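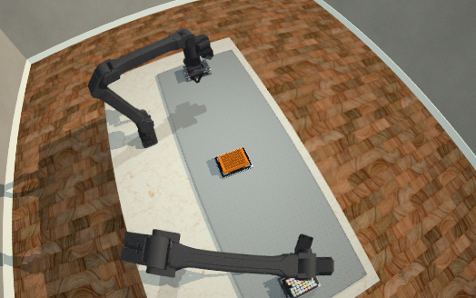

Skavex puts backup licences on automatic billing

May 5, 2020

Resellers on the Skavex backup plan got an email last week saying that licences will now be created, renewed and suspended by the billing module, with no ticket to support. The company calls this "hands-free". I've heard that before, and I'd keep my hands where they are for a month or two.

Creating a licence is the easy part. We tried it on a test account and the key arrived in 21 seconds. Suspension worries me more. If a customer's card fails on a Friday night, the module stops their backups at midnight, and the default grace period is set to zero. You can change it under Products, then Limits, but the email doesn't mention that and the manual gives it one line.

Then there's the price. The old bulk deal covered 50 servers for a flat fee. The new one bills per server per day, which Skavex says is "fairer for smaller hosts". Perhaps it is. For a host with 417 machines we couldn't make the sums come out lower whichever way we did them, and the calculator on their site stops at 700 without saying what happens after that.

Brikatent users should also check their version. The module needs the current release, and older ones will show licences as active when they have been suspended. Skavex says a fix is coming but gives no date. The same people promised us IP changes from the customer panel last November, and those still go through support.

If you do switch, export your licence list first and compare it with the next invoice line by line.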